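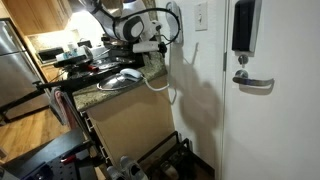
Küchenarbeitsplatte

Eine Küchenarbeitsplatte ist die waagerechte Fläche, die auf den Unterschränken einer Küche aufliegt und zum Zubereiten von Speisen sowie zum Abstellen von Geräten und Geschirr dient. Gebräuchlich sind Platten aus Schichtstoff, Massivholz, Naturstein, Quarzkomposit, Keramik und Edelstahl.

Naturstein

Unter den Natursteinen wird Granit am häufigsten verwendet. Er ist hart, kratzfest und unempfindlich gegen kurzzeitige Hitze. Manche Sorten nehmen Öl und farbige Flüssigkeiten auf und werden deshalb imprägniert. Übliche Plattenstärken sind 20 und 30 mm. Marmor und Kalkstein werden von Säuren wie Essig oder Zitronensaft angegriffen und eignen sich nur bedingt.

Kanten

Die Vorderkante kann gerade, gefast oder gerundet ausgeführt werden. Eine volle Rundung wird mit Profilfräsern hergestellt und anschließend poliert. An der Unterseite des Überstands verläuft bei manchen Platten eine Tropfnut, die ablaufendes Wasser von den Schrankfronten fernhält.

Einbau

Die Unterschränke müssen vor dem Auflegen waagerecht ausgerichtet sein. Steinplatten werden punktweise mit Silikon verklebt. Ausschnitte für Spüle und Kochfeld entstehen meist im Werk nach Aufmaß oder Schablone. Schmale Stege neben den Ausschnitten sind beim Transport bruchgefährdet. Die Wandfuge wird elastisch abgedichtet.

Siehe auch
Küchenspüle
Schichtstoff
Einbauküche

Zuletzt bearbeitet: 2023-01-28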